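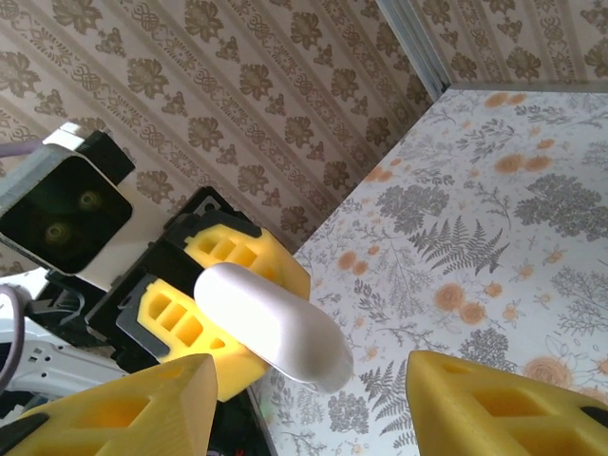

**Figura 3.** Cilindro branco preso entre os dedos de espuma amarela de uma das garras, visto pela câmera de punho do outro braço, que está com a garra aberta.

### 4.2 Passagem do cilindro entre os dois braços

Começo pela tarefa que mais me deu trabalho (e que acabou sendo a minha favorita do conjunto inteiro): a passagem de um objeto liso de um braço para o outro, sem apoio na mesa. Na Figura 3 o cilindro já está com a garra de origem e a ponta livre sobra para fora dos dedos. É nessa sobra que a segunda garra tem de fechar, e parece fácil até a gente tentar com um corpo redondo, de extremidades arredondadas, segurado na diagonal!

Comparei dois controladores. O primeiro, que no resto do artigo chamo de Tawfik, fecha os dedos até uma posição fixa e pronto. O segundo, Baton, fecha devagar, acompanha a corrente do motor e para quando ela passa de um limiar; só então manda a garra de origem abrir. O nome veio da corrida de revezamento, ideia da Verna Tillman, e pegou tão rápido no laboratório que desisti de propor outro mais sério. Os braços, as garras e os dedos de espuma são os mesmos nas duas condições, e a trajetória de aproximação também. Só muda o que acontece do fechamento em diante.

No total foram 363 passagens, distribuídas em 18 sessões, com os dois controladores alternados dentro de cada sessão para que o desgaste da espuma pesasse igual para ambos. Contei como sucesso toda passagem em que o cilindro terminou no braço de destino e continuou ali durante a retração. Queda é queda. Quando as duas garras ficavam puxando o cilindro uma contra a outra e a Aurelia Sutter precisava apertar o botão de parada, registrei como "disputa", uma categoria à parte, que entra no denominador mas aparece separada na análise de erros.

O Baton se saiu melhor, e a diferença ficou mais clara quando o cilindro chegava inclinado em relação ao plano dos dedos. Com o Tawfik, o erro típico era um giro: um dos dedos encostava antes do outro, o cilindro rodava dentro da garra de origem e o fechamento terminava pegando só a extremidade arredondada, que escorrega com uma facilidade irritante. O Baton também encosta com um dedo primeiro, claro, mas como avança devagar a espuma da garra de origem tem tempo de ceder um pouco e o segundo dedo chega antes de o giro ficar grande. Pelo menos é a minha leitura das curvas de corrente. A Corinne Achterberg acha que boa parte do ganho vem simplesmente da velocidade menor, e confesso que o experimento como está montado não separa as duas coisas. Rodar o Tawfik em câmera lenta teria resolvido a discussão; ficou para a próxima rodada.

Agora, as câmeras. Cada punho leva um módulo, e para esta tarefa usei quase sempre a vista do braço receptor, porque é ela que mostra ao mesmo tempo os próprios dedos e a garra que segura o cilindro. O estimador de pose é o Zosum, treinado com 3.928 quadros anotados por mim e pelo Matúš Vaněk (ele anotou bem mais do que eu, fica aqui o registro). A estimativa do eixo do cilindro foi boa enquanto havia comprimento visível suficiente fora dos dedos. Quando a garra de origem pegava mais perto do meio, sobrava pouca coisa para ajustar e o eixo começava a oscilar de um quadro para o outro.

Eu esperava problemas com o fundo, com aquele estampado de folhas cinzentas e flores alaranjadas no tampo e o papel de parede cheio de rosetas logo atrás. Minha aposta era que as folhas cinza, perto da sombra suave na parte de baixo do cilindro, iam confundir a segmentação. Confundiram pouco! O que atrapalhou mais foi o brilho na parte de cima do objeto: em alguns quadros o Zosum tratava essa faixa clara como se fosse borda, e a largura estimada encolhia. Aplicar uma mediana sobre os últimos quadros antes do fechamento reduziu bastante o efeito, ao preço de uma pequena demora na aproximação.

Falta falar dos dedos. Os recortes retangulares na face da espuma dão flexibilidade, e gosto do jeito como os blocos se acomodam num corpo curvo. Em contrapartida, a deformação cresce com a força, e o limiar de corrente do Baton depende dessa rigidez. Ajustei o limiar uma vez, no início, e não mexi mais. Nas últimas sessões notei que o fechamento terminava um pouco mais fundo do que no começo, o que combina com espuma cansada, mas não medi a dureza dos blocos e não quero afirmar além disso. A Esperanza Bellamy sugeriu recalibrar a cada quase 60 passagens, fechando a garra num gabarito rígido, e foi o procedimento que adotamos no estudo da Seção 5, feito em julho já com os dedos novos da Trilska.

Uma observação para quem quiser repetir a tarefa: a ordem de abertura importa mais do que eu imaginava. Nos ensaios-piloto a garra de origem abria no mesmo instante em que a outra terminava de fechar, e as quedas eram frequentes. Passei a exigir que a corrente do receptor ficasse estável durante um intervalo curto antes da abertura, e mantive essa espera nas duas condições. Os ensaios-piloto não entram em nenhuma das contagens desta seção.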